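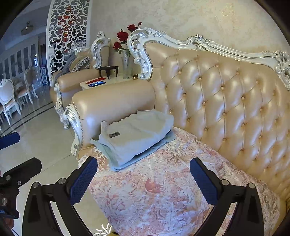
Hirus upholstery words – README

Word list for people who buy, sell, fix or write up old and old-looking furniture. Started as a text file on my desktop because I got tired of the same sofa being "button back" in one listing, "tufted" in the next and "Chesterfield style" in a third. Terms are matched to plain definitions, with the wrong uses listed too. Take a leather sofa with deep diamond tufting and a carved frame along the top of the back: sellers will call that rococo, baroque, French, Italian, royal or just "luxury", and a search for any one of those misses the rest. The list ties them together so you can search once.

What's in it

3000 rows, one term per row. Tab separated, UTF-8. Opens fine in any spreadsheet, but turn off auto-dates or "3-6" in the seat width notes turns into March.

Columns:
term – as written in the source, lower case
main_term – the one we'd like people to use
part – back, arm, seat, frame, leg, trim, cover, filling, whole piece
meaning – one or two sentences
also_seen – other spellings, seperated by semicolons
trap – what it gets mixed up with, blank if nothing
source – short code, see sources.txt
sure – y, n or m (maybe)

353 main terms. Everything else points to one of them. If main_term is the same as term then you're looking at a main one.

Where it came from

Three places. Listing text from Clindum, the resale board, with permission, descriptions only – no prices, no seller names, no photos. The glossary pages out of old Riravier trade catalogs, which I typed in by hand, so expect slips. And 68 terms from the workroom notes at Xu Upholstery, mostly repair words you never see in a listing (blind stitch, bridle tie, fox edging, that kind of thing). Those are the best part of the file.

Not scraped from dictionaries. A few meanings may sound like one, there's only so many ways to say what a welt is.

How terms got sorted

By part first, then by what you can check with your hands. If a word only says something about style or period it goes under "whole piece" and gets sure = m unless the source gives a reason. Most period words fail this. Left them in anyway, people search for them.

Tufting took the longest. Current rules:
– deep tufting: buttons pulled well into the filling, folded pleats between them
– shallow tufting: buttons pulled in a little, no real pleats
– biscuit: squares, no diamonds
– channel: straight lines, no buttons
"Quilted" is kept for stitched-through layers only. Listings use it for all of the above. See trap column.

Nail words: "nailhead", "stud" and "tack" are all in. Nailhead is the main term for the decorative kind. Strip nailing (one long strip made to look like single nails) has it's own row.

Leather words are a mess. "Genuine", "top grain", "bonded", "bicast" – meanings are what the trade catalogs say, and sellers don't always follow them. Do not use this file to settle an argument about what your couch is made of.

Throws, slipcovers and loose covers are under "cover". Fitted upholstery is also under "cover" right now. Should be split. Next version.

Known problems

– 17 rows have no meaning yet. Search for TODO.
– British and American words sit side by side with no flag. "Settee" and "loveseat" both point to main terms of their own, maybe wrong.
– French terms lost their accents in the first import. Fixed most. bergère is ok, check the others.
– "Scroll arm" and "rolled arm" are merged. One user wants them apart, and I think they're right, a scroll can be only the carved front while the arm behind it is plain and round.
– Riravier used "crest" and "cresting" for different things depending on the catalog. I picked cresting = carved piece along the top rail. Old rows may disagree.
– Leg section is thin. Didn't have the sources.

Good for

Search synonyms, cleaning up listings, translation help, writing ads that say what the thing is. Somebody used it for a crossword.

Not good for

Valuation. Dating a piece. Insurance paperwork. Anything with a lawyer in it.

Files

terms.tsv – the list
sources.txt – codes and notes
changes.txt – what moved, newest on top
old/ – the February version, kept because a couple of people link to it. Dont start anything new on it

Fixing things

Send the row, the column and what it should say. A photo helps for trim and arm shapes. If you think two main terms should be one, give an example of each in use. New terms need a source, even if it's just "my uncle's shop".

License

Use it, change it, sell stuff with it. Keep the Hirus name and a link in the readme if you pass the file on whole. The workroom rows need the Xu Upholstery credit kept with them – wording is in sources.txt, first line.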